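로봇을 사려면 얼마가 필요할까? 설거지 로봇으로 배우는 예산 짜기

글쓴이 이네세 메츠(Inese Mets)
2023-12-06

얼마 전에 초등학교 4학년 친구한테서 편지를 받았어요. "로봇은 한 대에 얼마예요? 제 세뱃돈으로 살 수 있어요?" 딱 두 줄이었는데, 저는 이 편지를 읽고 한참 웃다가 한참 고민했답니다. 생각보다 대답하기 어려운 질문이거든요!

저는 론일우드(Lonilwood)라는 곳에서 로봇 장비를 사는 계획을 짜는 일을 해요. 로봇을 만드는 사람도 아니고 프로그램을 짜는 사람도 아니에요. 무엇을 살지, 몇 개를 살지, 언제 살지, 돈은 얼마나 남겨 둘지 정하는 사람이지요. 집에서 장 보러 가기 전에 냉장고를 열어 보고 쪽지에 적는 사람 있죠? 제가 그걸 로봇으로 한다고 생각하면 돼요.

오늘은 우리 팀의 '소사(Sosa)' 계획 이야기를 해 볼게요. 소사는 주방에서 설거지를 돕는 로봇을 준비하는 계획이에요. 이름은 짧은데 장보기 쪽지는 아주 길어요.

먼저 할 일부터 적어요

예산이라는 말, 들어 봤나요? 어떤 일에 돈을 얼마나 쓸지 미리 정해 두는 거예요. 용돈이 생기면 공책에 얼마, 간식에 얼마, 저금에 얼마 하고 나누잖아요. 그게 바로 예산이에요.

그런데 돈을 나누기 전에 꼭 해야 할 일이 있어요. 로봇이 무슨 일을 할지 적는 거예요. 저는 처음에 '설거지'라고 세 글자만 적어 갔다가 기술팀한테 쪽지를 그대로 돌려받았어요. 설거지 안에는 작은 일이 잔뜩 들어 있으니까요. 수세미를 집는다, 세제를 집는다, 그릇을 잡는다, 물을 튼다, 헹군다, 내려놓는다. 이렇게 잘게 나눠야 필요한 물건이 보여요. 그래서 두 번째 쪽지는 세 장짜리가 됐어요(이번엔 너무 길다고 한 소리 들었지만요).

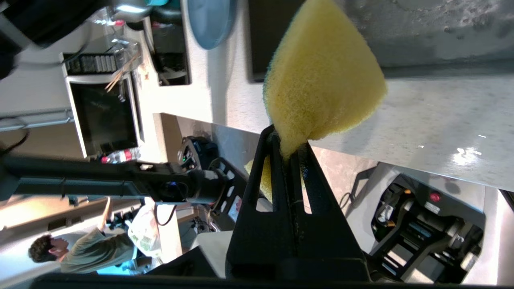 제가 제일 오래 붙잡고 있었던 줄은 '손'이었어요. 로봇 손은 영어로 그리퍼라고 하는데, 꽉 쥔다는 뜻의 말에서 왔어요. 손도 종류가 많아요. 빨판처럼 쪽 빨아들이는 손도 있고, 사람처럼 손가락이 다섯 개인 손도 있고, 집게처럼 생긴 손도 있지요. 다섯 손가락 손은 정말 멋있어요! 하지만 값이 비싸고 고칠 곳도 많아요. 그래서 저는 할 일 쪽지를 다시 펼쳐 봤어요. 노란 스펀지를 집는 일이라면 저 까만 집게손으로도 되겠더라고요. 끝을 꼭 집으니까 폭신한 스펀지가 눌려서 좁아진 거 보이죠? 멋진 것과 필요한 것이 다를 때가 있는데, 그럴 때 저는 필요한 쪽에 동그라미를 쳐요. 속으로는 조금 아쉬워하면서요.

로봇 값은 로봇 값만이 아니에요

강아지를 키우는 친구라면 금방 알 거예요. 강아지를 데려오면 밥그릇도 있어야 하고, 목줄도 있어야 하고, 사료도 계속 사야 하고, 병원에도 가야 해요. 로봇도 똑같아요. 로봇 팔 하나만 덜렁 사면 아무것도 못 해요.

우리 쪽지에는 이런 것들이 적혀 있었어요.

로봇 팔과 손
로봇을 단단히 붙들어 둘 받침
카메라
전선과 전선을 정리하는 끈
컴퓨터
닳으면 바꿔 줄 부품
연습할 때 쓸 물건
사람이 배우는 데 드는 시간

마지막 줄이 이상하죠? 시간이 왜 장보기 쪽지에 있을까요? 새 게임기를 사도 처음에는 버튼이 뭐가 뭔지 모르잖아요. 어른들도 새 로봇 앞에서는 똑같아요. 배우는 동안에는 다른 일을 못 하니까, 그 시간도 미리 떼어 놓아야 해요. 저는 첫해에 이 줄을 빼먹어서 일정이 몽땅 밀린 적이 있어요. 그때 달력에 지우개질을 얼마나 했는지 몰라요.

론돈으로 연습해 봐요

진짜 가격은 회사마다 다르고 자꾸 바뀌어요. 그래서 저는 아이들과 이야기할 때 '론'이라는 놀이 돈을 써요. 여러분한테 2000론이 있다고 해 봐요. 종이를 꺼내서 같이 적어 볼까요?

로봇 손을 사는 데 395론.
카메라를 사는 데 359론.
바꿔 줄 부품을 사는 데 139론.

다 더하면 893론이에요. 2000에서 893을 빼면 1107론이 남지요. 우아, 많이 남았다! 하고 과자를 사러 가면 안 돼요. 로봇 팔도 아직 안 샀고 컴퓨터도 안 샀거든요. 저도 가끔 이 부분에서 신이 나서 깜빡해요. 그래서 산 물건 옆에는 파란 점, 아직 안 산 물건 옆에는 빨간 점을 찍어 둬요. 빨간 점이 하나라도 있으면 남은 돈은 아직 남은 돈이 아니랍니다.

그리고 2000론을 끝까지 다 쓰지 않아요. 조금은 '혹시나 주머니'에 넣어 둬요. 혹시나 전선이 짧으면? 혹시나 나사가 안 맞으면? 그럴 때 꺼내 쓰는 돈이에요. 어른들 말로는 예비비라고 하는데, 저는 혹시나 주머니라는 이름이 훨씬 좋아요.
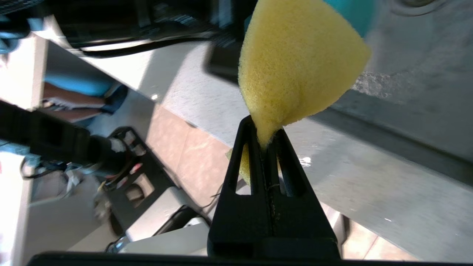

혹시나 주머니를 얼마나 크게 만들지는 팀마다 달라요. 브렐니스(Brelness)에 있는 우리 이웃 팀은 주머니를 아주 작게 만들었다가 5월에 텅 비어 버렸어요. 새 부품을 살 돈이 없어서 로봇을 세워 두고 다음 예산이 나올 때까지 기다려야 했지요. 우리 팀은 그 이야기를 듣고 주머니를 조금 키웠어요. 대신 카메라를 한 단계 싼 것으로 바꿨고요. 한쪽을 키우면 다른 쪽이 작아지는 것, 이게 예산에서 제일 어려운 부분이에요. 피자 한 판을 나누는 거랑 비슷해요. 누가 큰 조각을 가져가면 다른 조각은 작아지니까요.

싸고 작은 물건도 적어요

쪽지 아래쪽으로 갈수록 물건이 작아져요. 수세미, 세제, 행주, 플라스틱 접시 같은 것들이요. "에이, 이런 건 그냥 사면 되잖아요!" 하는 친구도 있을 거예요. 하나만 보면 맞는 말이에요. 하지만 연습은 한 번으로 끝나지 않아요. 같은 물건을 집고 또 집고, 조금 옆에 놓고 또 집고, 그러다 보면 수세미는 해지고 접시에는 흠집이 나요. 그래서 작은 물건은 하나 값에다 몇 개가 필요한지를 곱해서 적어요. 곱셈은 학교에서만 쓰는 게 아니더라고요.

물건의 모양도 같이 적어 두면 좋아요. 폭신한 것, 딱딱한 것, 미끄러운 것, 둥근 것. 로봇 손이 그 물건들을 다 잡을 수 있는지 사기 전에 물어봐야 하니까요. 저는 디스털스테드(Distulstead)의 부품 가게에 전화해서 "이 손으로 병도 잡을 수 있나요?" 하고 물은 적이 있어요. 가게에서는 병이 얼마나 굵은지 되물었고, 저는 자를 찾으러 뛰어갔답니다. 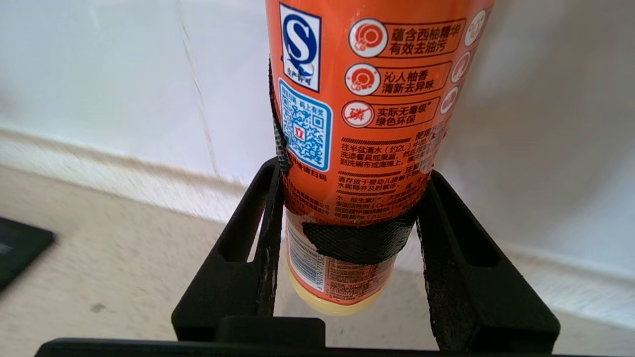

그 뒤로 제 책상에는 늘 줄자가 있어요. 물건을 재서 쪽지에 적어 두면 가게와 이야기할 때 정말 편해요. 가장 넓은 곳, 가장 좁은 곳, 그리고 높이. 무게도 재요. 병은 안에 든 것이 줄어들면 가벼워지니까 가득 찼을 때의 무게를 적어 두지요. 부엌 저울이면 충분해요. 여러분 집에도 하나쯤 있을지 몰라요. 쓰기 전에 꼭 어른께 여쭤보고요!

한꺼번에 다 사야 할까요?

아니요! 저는 보통 두 번에 나눠서 사요. 처음에는 꼭 필요한 것만 조금 사서 해 봐요. 손이 물건을 잘 잡는지, 자리는 좁지 않은지, 전선이 발에 걸리지는 않는지 살펴보는 거예요. 그다음에 쪽지를 고쳐서 나머지를 사요. 쪽지는 고치라고 있는 거예요. 제 쪽지는 하도 고쳐서 처음 글씨가 거의 안 보일 정도예요.

자리를 재는 것도 잊지 마세요. 로봇 팔은 가만히 있을 때보다 움직일 때 훨씬 넓은 자리가 필요해요. 교실에서 친구들이 모두 팔을 쭉 펴고 빙글 돈다고 생각해 봐요. 책상을 얼마나 뒤로 밀어야 할까요?

집에서 해 볼 것

여러분이 갖고 싶은 로봇을 하나 정해 보세요. 양말을 짝지어 주는 로봇도 좋고, 화분에 물 주는 로봇도 좋아요. 그 로봇이 할 일을 아주 잘게 나눠서 적고, 필요한 물건을 적고, 2000론을 나눠 보세요. 혹시나 주머니도 꼭 만들고요. 동생이나 친구한테 보여 주면 빠뜨린 물건을 금방 찾아 줄 거예요.

참, 편지 보낸 친구한테는 이렇게 답장했어요. "무슨 일을 시킬 로봇인지 먼저 알려 줄래요? 그럼 같이 쪽지를 써 봐요." 며칠 뒤에 온 답장에는 '숙제하는 로봇'이라고 적혀 있었어요. 그 쪽지는 지금도 그 친구랑 같이 쓰는 중이에요.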